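Nestwood Tenants' Association
Minutes of the general meeting, 27 January 2021
Chair: King-fai Chiang

1. Minutes of the last meeting

Accepted with one change. Item 4 had said the landlord's agent "agreed" to repair the back stairs. Several members remembered the agent saying he would look into it. The word was changed to "heard."

2. Heating in the Miranda building

The chair read out the letter from Flestasis, the company that services the boilers. It says the system is "performing within expected limits." A member from the top floor asked whose expectations those were. The letter does not say what temperature was measured, or in which apartments, and it has no readings attached. The meeting did not feel able to accept it as an answer.

Agreed: the chair will write back asking for the readings, apartment by apartment. Members on the top two floors will keep their own written record until the next meeting, morning and evening, with the thermometer away from the window.

3. Proposed laundry card system

The agent wants to replace coins with a prepaid card. The flyer promises "savings for residents." The price per wash on the same flyer goes from 5 quarters to 6, and no one present could find the saving. It was also asked what happens to money left on a card when a tenant moves out. The flyer is silent on that.

One member spoke in favor, saying she is tired of hunting for quarters and would pay a little more to stop. This was noted. A show of hands was taken on asking for a delay until June: 11 for, 1 against. The chair did not vote.

4. Shared room on the ground floor

The cleaning rota was discussed again. The chair doubted that a third version of the rota would do what the first two had not. A suggestion to lock the room after dark was not supported. It was agreed to put up one plain notice asking people to clear the table when they leave, and to drop the rota for now.

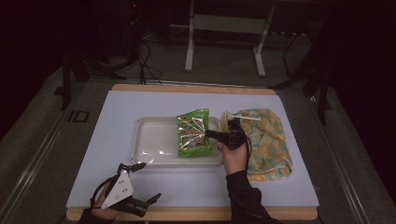 Item 4: table with tray, snack bag and patterned cloth.

A member asked whether the notice would be in more than one language. The chair said yes, if the people who offered to translate the last one send him their text this time.

5. Jiltville bus stop

The city's survey about moving the stop to the far side of the avenue closed with 91 replies. The summary calls this "strong support." It gives the number of replies but leaves out how many were in favor, and the secretary was asked to request the full results before the association says anything in public. Two members said they had never received the survey.

6. Other business

The front door closer is slamming again. It was reported before the last meeting and has a ticket number, which so far is all it has. The chair will call the agent.

A request to move meetings half an hour earlier was put off, as those who would be affected were still at work.

Next meeting: to be announced by notice in the lobby.

Nestwood Tenants' Association | Contact the secretary | © 2021 | Back to top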